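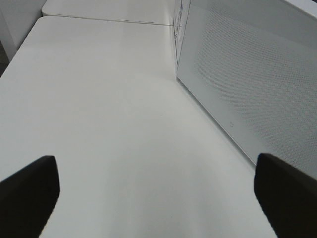
February, mid-morning, Skemamcombe lab, solvent ink work

Picked up the blue flexo batch again after leaving it to sit overnight, and I'm happy to say it behaved better than I feared. Viscosity was still on the high side when I stirred it back up, so I let it down with a little more of the ethanol and ethyl acetate blend and gave it a good long mix before touching the cup. The Cidlow resin takes its time going in, and I keep having to remind myself of that (I wrote the same thing last month, I see, in nearly the same words).

Made up 200 g for drawdowns, pigment dispersion from the tub marked Jadoon, same lot as before. Four strips on the treated film, 4 more on the untreated so we have something to grumble at. Gloss at 60 degrees came out at 53 on the treated film, a touch lower than I'd like, but the color is lovely and clean and there's no mottle that I can find. Tape test was good on the treated side. On the untreated side it lifted almost everywhere, as you'd expect.

I did wonder whether the wax is what's pulling the gloss down. We went up on it for rub resistance when Trinness complained about scuffing on the bread bags, and I think we may have been a bit generous. I'd like to try the same formula with half the wax and see where the rub test lands – if it still gets through 100 strokes without marking the white stock, I'd be glad to leave it there.
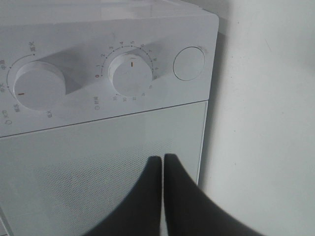

Wenceslao Meléndez thinks I should leave the wax alone for now and look at the grind first, as he got a dull film out of that same dispersion and another pass through the bead mill put it right. Fair point, and a cheaper thing to check. I'll pull the grind gauge on what's left in the tub before I weigh anything else out, and if there's grit in it the wax trial can wait.

Retained solvent still to do. I've put two of the treated strips aside in foil for that, labeled on the outside, please don't open them to have a look (Atif Paracha, this is said with affection).

Also, we're getting low on the ethyl acetate and the lid on the small can doesn't seat properly any more, so I've moved what was in it over to a new one and relabeled it. Old can is in the hood airing out.

Next: grind gauge, then half wax if needed, then rub test on both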